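The Shop on Grenach Street

Matúš Sokol and Eduard Tóth spent 154 evenings building a pair of hand-held grippers. They would like to build a better pair in half the time.

The shared workshop at Grenach has 30 members, most of whom fix bicycles or make furniture. Sokol and Tóth have a bench near the back, where they work on what they call the Dadora. It is a set of grippers that a person holds, one in each hand, to pick things up the way a robot would. A camera records what the fingers do, and the recordings are later used to train a robot arm.

The arm is the part that is not finished. It sits on Tóth's kitchen counter at home, missing its wrist joint.

"We had the money for the arm or for the grippers," Sokol says. "The grippers were cheaper, and we could start on them right away."

So far the project has cost them $1,682. Close to half of that went to motors for the arm, bought secondhand from a packaging firm called Szabó that was closing one of its lines. The rest went to bearings, rubber, filament and a lot of screws.

The first fingers were printed plastic, and they bent. Tóth switched to metal and glued rubber pads to the inside faces. The pads on the first metal set came off within a week, so he roughened the surface with a file and tried a different glue. That set is still in use.

The printed marker cubes at the base of the fingers went through fewer changes. Each one carries black and white patterns that the software uses to work out where the gripper is and how it is turned. Glossy paper gave them trouble in sunlight – the patterns washed out – and matte paper solved it.

Cloth is the hardest thing they handle. A block stays the same shape when it is picked up, but a rag does something new every time. Sokol wants nearly 80 good recordings with cloth before he moves on, and he throws out any in which the fingers slip out of view. He prefers ordinary rooms for this, with furniture and daylight, to a cleared bench with a lamp over it.

A blue cloth held at the fingertips, in front of the lockers.
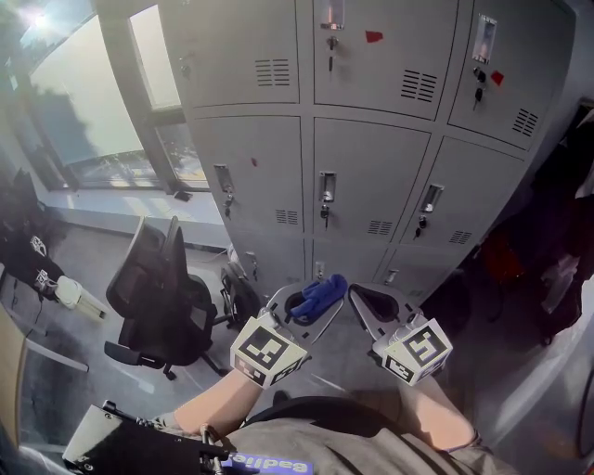
What Comes Next

Tóth has drawn a new wrist joint, named Widier after a typing mistake in the file name that stuck. He plans to cut the first one this winter. Sokol is rewriting the program that sorts the recordings, and the two of them still disagree about whether the next fingers should be curved or straight.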